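2024-07-25

I slept badly because of the heat and got up before the alarm. The coffee from Tadau is finished, so I drank the tea that my sister's parcel brought in December. It has no taste anymore. I drank two cups anyway and ate the bread standing up.

Today was the day for the small things. I have promised myself this since spring. When I moved from Feler I put everything that had no place into boxes, and I wrote "various" on all of them. This is a very bad word to write on a box. There were seven boxes with this word in the workroom, under the long table, and every time I needed a stamp or a battery I opened three of them and then went to the shop.

I took the first box at eight. My rule was simple. I hold the thing, I say its name aloud in English, and I decide. Saying the name was good for me as practice, but it made the work slow. I did not know the word for the little metal piece at the end of a shoelace, so I went to look in the dictionary, and then I read the dictionary for a long time. The word is aglet. I do not think I will need it again.

From the first box I kept the scissors, the good ruler, and the envelope with the passport pictures where I look like a sick person. I threw away many pens. I tried every pen first on the back of the electricity bill from Kobori, and now the bill is so full of blue circles that I can hardly read the customer number. It ends with 2207, that part I can still see.

The second box was harder. It was the box from my old desk at Dremach, which I packed on my last afternoon there without looking. Under the papers I found the card they gave me, with all the signatures. I had remembered it as a cold goodbye. I read the card again and it is not cold. Some people wrote quite long. I was perhaps too proud that week to read it well. I put it in the drawer beside the bed and I stayed sitting for a while.

At noon it was too hot in the workroom. I closed the shutters and made cucumber salad with too much vinegar. The neighbor's dog was lying in our stairway again, flat on the tiles, and it did not even lift the head when I carried down the trash. On the way up I met the mail, only advertising.

After lunch I wanted to sleep, but I know myself. If I sleep, the boxes stay there until winter. So I went back, and I did the next ones faster and without saying the names. Rubber bands, old keys, a calendar, buttons. I have no idea which doors the keys belong to. One is surely from the apartment in Feler and I should mail it back, with an apology. I put it next to the telephone so that I would see it.

I have also thought again about metal bins. Plastic boxes break at the corners and cardboard becomes soft, but a metal bin gets scratches and then it gets more scratches, and it stays a bin. I like how they look when they are old. I would like one for the long table, deep enough that a thing does not jump out, and wide enough that I can see the bottom without digging.

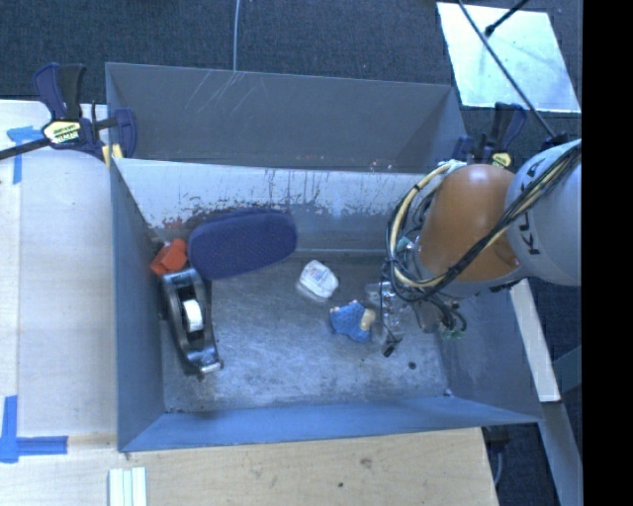 The gray bin, with the black tape dispenser along the left wall.

This is the right amount of things for one bin, I think. A tape dispenser you should be able to find with half-closed eyes. Also the bright orange-red thing in the back corner would be easy to find, even in my workroom in the evening, when the lamp is weak. My own tape was in the fifth box, in the sleeve of a raincoat. I had bought new tape two times this year.

I stopped at five o'clock. Two boxes are still closed under the table and I pushed them to the wall with my foot. My back hurts and my hands smell like old rubber. But the table is free on one side and I could put the chair there and write this.

In the evening a little wind came. I opened all the windows and washed the floor, which was gray from dust where the boxes had been. Then I ate the rest of the salad. It was better cold.

Tomorrow: buy coffee, call about the bill and ask them for a clean copy, mail the key to Feler. And write to my sister about the tea. I will say that it was good, because in December it was.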